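Best way to store citrus so it lasts past two weeks?

Posted Friday, January 8, 2021 in Kitchen and Pantry

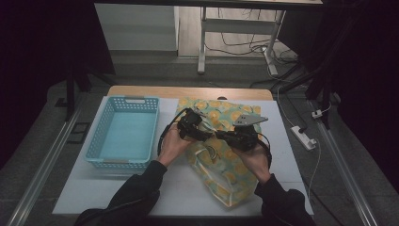
Every winter my office does a fruit fundraiser and every winter I order like a man feeding a navy. This year it's 22 pounds of oranges and lemons, for a household of two, one of whom doesn't care for oranges. Last time I left them in a bowl on the counter, where they looked wonderful for nine days and then turned green from the bottom up.

The fridge is an elderly Skanov with one working crisper drawer. I also have an unheated back porch that sits near 50 degrees most of the winter. Do I bag them, leave them loose, wrap them in newspaper like my grandmother did? She also kept batteries in the butter compartment, so I'm not sure how far to trust her.

alemayehu_porch

Fridge for the lemons, porch for as many oranges as you'll get through this month. Lemons in a closed bag in the crisper will go four weeks easily. Left out in a 70 degree kitchen they turn into golf balls.

Oranges want some air. Use a mesh bag or a shallow box, one layer deep if you can manage it. Go through them twice a week and take out anything soft, including the ones touching it if they look doubtful. Don't wash them until you're ready to eat them. Newspaper is fine. Your grandmother was right about that, and I'll stay out of the battery thing.

If you're still behind in February, juice the rest and freeze it in ice cube trays. Zest first, it freezes well too.

prudar58

just eat more oranges

lirkden_lane

Agree with most of the first reply, but watch the porch on cold nights. I lost a whole box in November because I believed the forecast. A frozen orange looks perfectly healthy until you peel it, and then it's dry and bitter inside. I throw an old blanket over mine now and bring them in if it's headed below freezing.

Also, keep them away from the apples. And marmalade is an option, if you have a free weekend and up to six friends who can't say no to a jar.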